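April 11, 2026
Dye bench, madder trials, second round

Started late, kettle scale in the big pan again so had to descale before anything else. Tap water here is hard, good for madder, bad for pans.

Cotton first. Scoured 389 g of the Linden calico in soda ash, an hour at a simmer, water came out the colour of weak tea. Did it twice. Second lot nearly clear. Last time we only did it once and I'm fairly sure that's where the patches came from, they were there before the dye went anywhere near it.

Mordant: alum acetate, 9 g per 100 g fibre. The Thampi tub is nearly finished, new one on order. Left to dry on the rack, then chalk bath to fix. Don't skip the chalk. Rinse untill the slipperiness goes.

Still want a red that stands up to an ordinary wash next to white. Shop-bought stuff manages it, no bleed into the stripe.
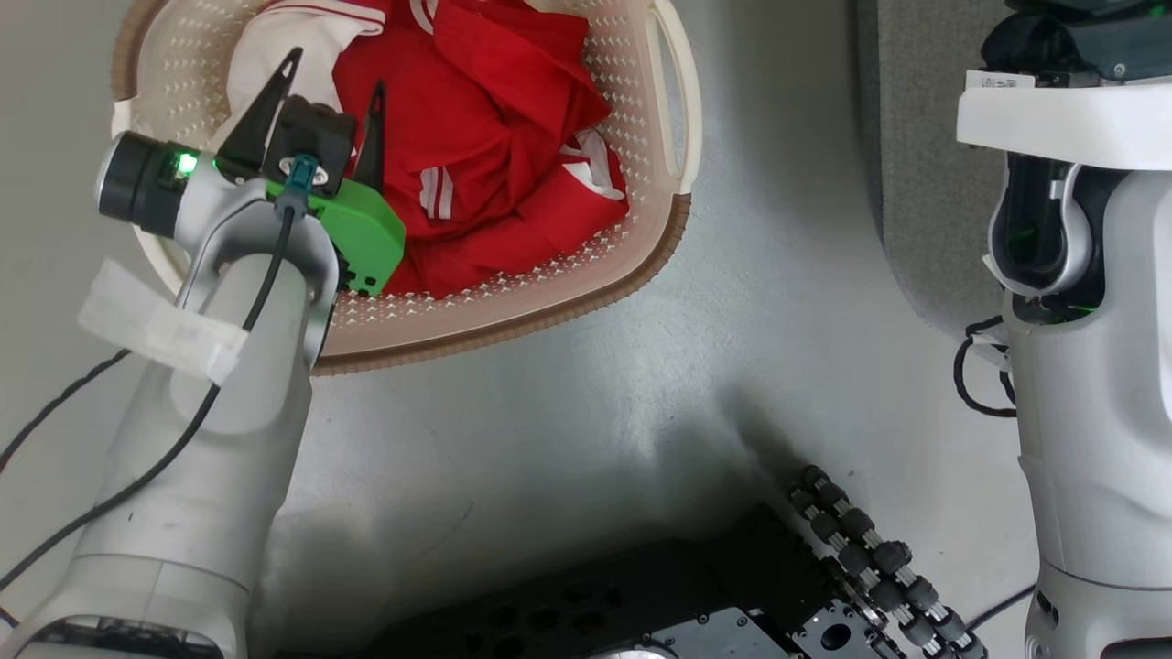

Dye bath

Ground root from Drendamwood, the August batch. Soaked overnight, poured off the first yellow water (kept it, jar on the windowsill, might do a buff on scraps). Then fresh water to 3000 ml and the cloth in cold.

Heat up slow. Held at 60, crept to 68 when I was on the phone, pulled it off the ring for ten minutes. Over 70 and the browns come out, we've all done it. Stirred every few minutes to start with, then less often than I should of.

After an hour: orange, dull, bit dissapointing. After two: proper brick. Left it in to cool with the lid on.

Side pot of 1000 ml with a pinch more chalk, same root, small swatches only. Noticeably bluer red. Worth doing again at full size but pH strips have run out so can't say what it was.

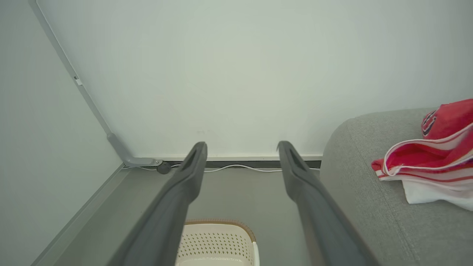
Wool swatches went in the leftover bath and took up far more than the cotton did, as usual. Nice coral. Exhaust bath after that only gave a pale peach, not worth the gas.

Wash test still to do. Plan: one swatch by hand in Clekano neutral soap, one at 40 in the machine with a bit of plain white cotton pinned to it, one kept back dry for comparison. Label them BEFORE, in pencil on tape, the marker washed off last time and we had three identical red squares and no idea.

Light test: strip under card in the south window, half covered. Leave it alone please.
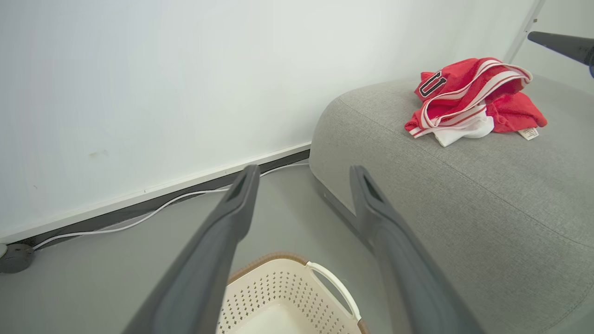
Natural Dye Group, Textile Workshop

To sort: pH strips, alum acetate, new muslin for straining (old one has a hole, grit all through the side pot). Thermometer reads two degrees high against the other one, so knock that off the numbers up top if copying this out.

Next round try the bran bath instead of chalk on half the cloth, everything else the same. Calico is already cut, bottom shelf, in the paper bag.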